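3. Cell Setup and Upkeep

3.1 Layout and mounting

The Nurkard cell is a two-arm tabletop station used for the dish-handling tasks reported in Section 5. Both arms are bolted to dark base plates on opposite sides of a wooden worktable, inside a rectangle of black metal rails. The rails carry the clamps and the cable anchors. The base plates were shimmed once, when the cell was moved to its present room, and have not been adjusted since. Before that move the arms stood side by side on one edge of the table, and the wrist of each arm had to fold back on itself to reach the far corners. With the facing layout either gripper can reach the center of the table with the elbow in the middle of its travel, and a large plate can be held from both sides, as in Figure 1.

The cost of the facing layout is that the arms share a workspace. The controller enforces a minimum distance between the two forearms but not between the two grippers, which must be allowed to touch the same object. Fingertip collisions therefore have to be kept down by calibration, and most of the upkeep described below follows from that.

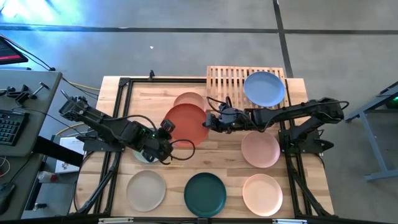

Figure 1. The cell during a two-handed hold, with the dish rack at the upper right.

Reading time for this section: 3 min

3.2 Cable routing

Cables run along the outside of each arm and are left with a loop at the wrist. The loop length is a compromise. A short loop pulls on the wrist connector when the last joint turns past its midpoint; a long one drags over the dishes and can shift them. We set the loop by turning the last joint to both limits and leaving enough slack that the connector does not move at either end. The length is then marked on the cable jacket with paint so that it can be restored after service.

Two of the early failures logged for the cell were intermittent encoder dropouts on the left arm. Both were traced to a connector that had worked partly out of its socket. The repair in each case was to reseat the connector, add a strain relief at the forearm, and repeat the limit test. A third dropout had a different cause, a broken conductor inside the jacket near the elbow, and the whole cable was replaced. We do not recommend splicing at that position.

3.3 Fingers and wrist cameras

The fingers have stepped tips that close on a rim from the inside and the outside at once. Wear shows first at the outermost step. A worn step lets a bowl rotate about the grip point while it is being carried, and the bowl then reaches the rack at the wrong angle. Finger pairs are replaced together. Replacing one finger alone leaves the closing plane off center, and the offset passes directly into the placement error.

Dust on the tips is a smaller matter but a regular one. It lowers friction on smooth dishes and, once it reaches the wrist camera lens, softens the view that the policy depends on. Tips are brushed dry and the lens is wiped with a lint-free cloth before each recording session. Solvents are not used on the fingers.

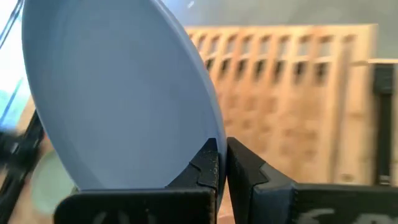
After cleaning, the grip force is checked with a spring gauge held between the tips. The target is set by the thinnest dish in the set, and the same value is used for plates and bowls. An earlier version of the procedure used a separate value for each dish, selected by the operator, and this proved to be a source of error in its own right: 3 recording sessions were discarded after the wrong value had been left in place.

The wrist cameras are then checked against a printed target clamped to the front rail. If the reprojection error is above the limit, the camera bracket is loosened, squared against the gripper housing, and tightened again before any software calibration is attempted. Correcting a tilted bracket in software gave acceptable numbers on the target and poor ones near the rack, where the working distance is shorter.

3.4 Joint calibration and service interval

Each arm is homed at power-on and calibrated in full every 200 operating hours. The full procedure brings the two grippers to a set of shared points above the table and records the gap between the fingertips at each one. Over the period covered by this paper the cell logged 961 operating hours. The gap stayed within tolerance at 95 percent of the checked points, and the points outside it were all at the far reach of the right arm. Tightening the shoulder bolts on that arm brought most of them back.

The rack is treated as part of the cell and is included in the calibration. Its position is measured at the posts and not at the slats, which flex under load. When the rack has been bumped, only the rack measurement is repeated; the arms are left alone.

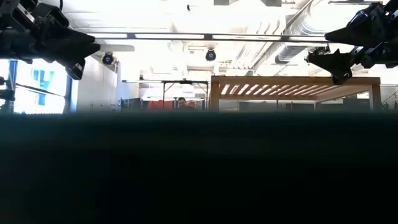
Awad, commenting on a draft of this section, objected that a fixed interval of operating hours takes no account of how the hours were spent, and that the Dulham cell, which mostly holds heavy plates at full reach, drifts well before its interval is up. The suggestion was to count hours spent near the reach limit and to calibrate on that count alone.

We agree with the objection in part. The controller log does record joint positions, so such a count could be made from data already stored. For Nurkard the drift seen at far reach came from the bolts and not from the gearing, and a bolt check is quick enough to be done between full calibrations. It was added to the weekly list in December. Whether a load-based interval would have caught the drift sooner cannot be decided from our logs, as the early entries give the date of each calibration but not the uncorrected gap.

3.5 Spare parts

One spare finger pair, one wrist cable per arm and one camera bracket are kept at the cell. Motors are not stocked. A swapped motor requires the full procedure of Section 3.4, followed by a repeat of the camera check on the affected arm.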